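How I finally got my RAM running at its rated speed

I built my current PC in November and ran it for months with the memory at the wrong speed. The box said one thing, the BIOS said another, and I never looked. So if you've just put a machine together, go and check yours first! In Windows, open Task Manager, click Performance, then Memory, and read the speed on the right. Mine was way lower than what I'd paid for.

Before you touch anything, update your BIOS. Mine was several versions behind, and the newer ones had memory fixes in the notes. Download the file from the board maker's support page, put it on a USB stick formatted as FAT32, and use the flash tool inside the BIOS itself. Don't turn the power off while it runs, even if the bar sits still for ages (mine did, and I went and made toast so I'd stop staring at it).

Now for the fun bit.

Restart and tap Delete until the BIOS comes up. Look for XMP, EXPO or DOCP - the name depends on the board - and pick Profile 1. Save and exit. The screen may stay black for a minute or two while the board trains the memory. Leave it alone. I panicked and hit the reset button the first time, and all that got me was a second round of waiting.

If it boots, check Task Manager again. If it doesn't, most boards will give up after a few tries and go back to the defaults. If yours won't, switch off at the wall, find the two clear CMOS pins in your manual and touch them together with a screwdriver for a few seconds.

My kit wouldn't hold the full profile, so I left XMP on and dropped the speed by 400. That was stable. Then I crept back up one step at a time and stopped when the errors came back. My friend Milagros Aguirre has the same sticks in a different board and hers took the full profile straight away, so it's a bit of a lottery.

Test it properly afterwards. I run MemTest86 from a USB stick overnight, all four passes, and I want zero errors. Even one means going down a step and starting over.
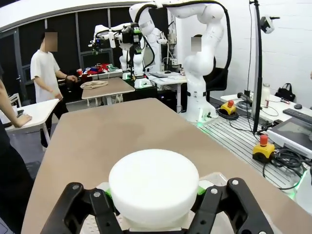
Once you've got a clean run, save the settings to one of the BIOS profile slots and give it a name you'll recognize. I called mine Tilari, after the PC's name on my network, and I've had to load it twice since then. A BIOS update will often wipe those slots too, so jot the numbers down on paper as well.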